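Cerkier cable dress kit for small arms: 2 stars out of 5

Posted 9/6/25

I bought the Cerkier kit in May, on the strength of a product page that used the word "effortless" four times. It is a bag of straps, sleeves and clips that is supposed to hold the hoses and wires on a robot arm where you put them. It cost $133 with shipping. I have since learned a lot about hoses.

Our job is bin picking. The arm goes down into a gray bin of junk, grabs a thing, lifts it out and puts it somewhere else. The junk is picked to be annoying: shiny things, skinny things, things you can see through. We had been tying the cables down with whatever was in the drawer, and it looked like it, so I asked for real hardware and got it.

What's in the bag: straps in two lengths, a roll of split sleeve, a pile of adhesive clips, and a fold-out sheet with drawings. The drawings show an arm standing straight up, doing nothing. If your arm stands straight up and does nothing, I can recommend this kit without reservation.

Installation took most of an afternoon. The straps are good. They're wide, they don't bite into the jacket, and you can undo them with cold fingers. The sleeve is stiff and wants to stay the shape of the roll. The adhesive clips held for a day and then began leaving one by one, usually into the bin, where the arm would try to pick them. It was quite good at that.

The trouble is slack. A wrist that turns needs spare cable, and the spare has to go somewhere when the wrist comes back. Cerkier's sheet says to leave "a comfortable loop." It doesn't say how big, or comfortable for whom. I left what seemed fair, the wrist used it, and when the arm reached down the extra hung under the joint like laundry.

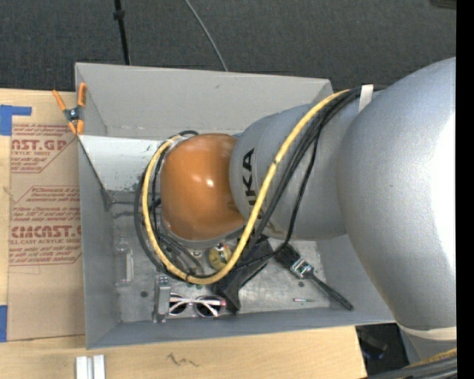 The arm over the bin, with the yellow cable looped under the orange wrist joint.

For a while this was only ugly. The arm ran 1,315 picks with the loop dangling and I had started drafting a much nicer review. Then it went down for something near the wall, the loop went around the end of a brush handle, and the wrist turned. The brush came up sideways and wedged against the side of the bin. The arm, which had been told to go up, kept going up. The spring clamp on the rim let go before anything else did, for which I thank the spring clamp. The bin hopped, the drive tripped on force, and we all stood there looking at a paintbrush.

Damage: one hose pulled off its fitting and a nick in a cable jacket. The brush was fine. I should add that the force limit was set higher than it needed to be. That part is on me, and I have turned it down. But a snagged cable can pull hard in a direction the program isn't thinking about, and a loop near the work is a safety matter well before it's a tidiness matter. If a hand had been in there fishing out a clip, I'd be writing to somebody other than the comments section. We now stop the arm completely before anyone reaches in, even for a second, even for a clip.

I wrote to Cerkier support. They answered the next morning, which I'll give them, and suggested I "reduce the loop." I reduced the loop. The wrist then reached the end of its cable partway through a turn and faulted 40 times in one shift. I wrote back. They suggested I increase the loop.

What fixed it, mostly, was a spring retractor from Broltell, mounted higher up the arm so the spare cable gets pulled back when the wrist doesn't need it. It costs more than the Cerkier kit and comes with a sheet that shows an arm bent over, like an arm with a job. I kept the Cerkier straps and threw out the clips. I also tried a Rahimi sleeve in place of the stiff one; it bends better and picks up lint like a sweater.

Pros: straps. Quick replies from support.

Cons: clips, sleeve, instructions, content of the replies from support.

Who should buy it: people with a slow arm, a short reach, and nothing underneath that has a handle. If you're working down inside a bin, get a retractor first and use any decent strap with it. Run the wrist through its full turn at low speed, at the bottom of the reach, and watch the lowest point of the loop the whole way. I did my check with the arm parked up high, where everything looked great.

Two stars. Both are for the straps. They also sell those separately, on a page I found later.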